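Histix publishes new guidance on safer, less wasteful celebrations

Cidevville, 2018-11-14

Histix, the events and venue supplier, has today published a free guide for schools, community halls and small venues that wish to reduce the waste left behind by parties, fairs and seasonal events. The guide, entitled The Tidy Party, runs to 31 pages and may be downloaded from the Histix website or collected in printed form from the company's showroom in Cidevville.

The publication follows a trial carried out at 16 halls in and near the town. Each hall was asked to sort and weigh its rubbish after bookings, and to record which decorations could be kept and used again. Those taking part reported that single-use table covers, plastic banners and cut ribbon made up the largest share of what was thrown away. Halls that kept a shared box of decorations for hirers sent noticeably fewer sacks for collection.

Rattana Rungrueang, Head of Venue Services at Histix, said: "Hall managers have asked us for plain advice that they can hand to a hirer along with the keys. Most families are glad to take their decorations home or leave them for the next party, provided they are told how. We have tried to write the guide with them in mind."

Balloons are given a chapter of their own. The guide recommends that they be filled with air, used indoors and tied to a weight or fixed point, and that they should never be released outside. It also advises hirers to order only as many as the room requires, to keep uninflated and burst balloons away from young children, and to check the policy of the venue on latex before making a booking, as some guests may have an allergy.

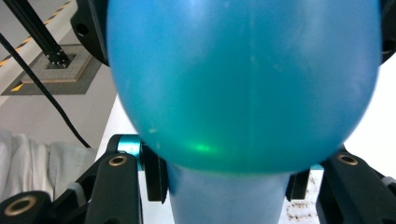 A blue balloon. The new guide advises against all outdoor releases.

Further chapters deal with catering, lighting and the clearing of rooms. Venues are encouraged to offer washable cups and plates at no extra charge, to label bins clearly in large print, and to allow hirers an additional 30 minutes at the end of each booking for sorting and sweeping. A model hire agreement is included, together with a one-page checklist suitable for display in a kitchen or entrance hall.

The text was reviewed by Notburga Schwaiger, an independent adviser on waste and public buildings, who also attended several of the trial bookings.

"Small venues are often left out of discussions about waste, yet they are busy every weekend of the year," she said. "I was pleased to see advice that a hall with one part-time member of staff could follow. The section on storage is especially useful, as damp cupboards ruin a great many good decorations."

Histix will hold 2 open sessions for hall managers and school staff at the Burunon Centre in February. Each session will include a short talk, a display of reusable table covers and bunting, and an opportunity to discuss individual buildings with the venue services team. Attendance is free of charge, but places must be reserved in advance through the Histix website.

A second edition, with added material on outdoor fairs and markets, is in preparation. Comments from venues are welcome and should be sent in writing to the venue services team.

ENDS

Notes to editors

Histix supplies furniture, tableware and decorations to schools, halls and small venues. Its showroom is in Cidevville and its warehouse is in Ngau.

Printed copies of The Tidy Party are available to the press on request. Interviews with Rattana Rungrueang can be arranged through the Histix press office.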